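Movdale evening typing and office skills course: where we've got to
2023-05-17

Hi Krisztina,

You asked for a catch-up before the next payment goes out, so I'll keep it friendly and fairly short (you know me, fairly).

The big news is that we filled all 30 places! We even had to start a waiting list, mostly people from the Győri packing site who'd heard about it from someone on the first round. The November group was much quieter, so I'm really chuffed. Only 2 people have dropped out so far, both down to shift changes, and both want to come back in the autumn.

Letter writing and spreadsheets are going well. Mail merge is not! We gave it one evening and it needed three, so I've pushed the invoicing session back and cut the one on slides. I hope that's all right with you. If you'd rather we kept slides in, shout now and I'll see what I can shuffle.

Money next. We've spent £731 on printing, room hire and the Jokel workbooks, which leaves us a bit under where I thought we'd be. The Clistix licences came in cheaper once I rang up and moaned.
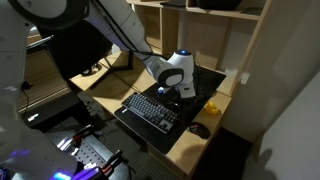 I'd like to put what's left towards a second set of workbooks, as people keep taking theirs home and forgetting them (me included, twice). The room is booked until the end of term and the key business with the side door is sorted at last.

Could you let me know about the slides session, and whether you still want the feedback forms posted or scanned? I've got 52 of them in a carrier bag under my desk.

Thanks ever so much, and speak soon!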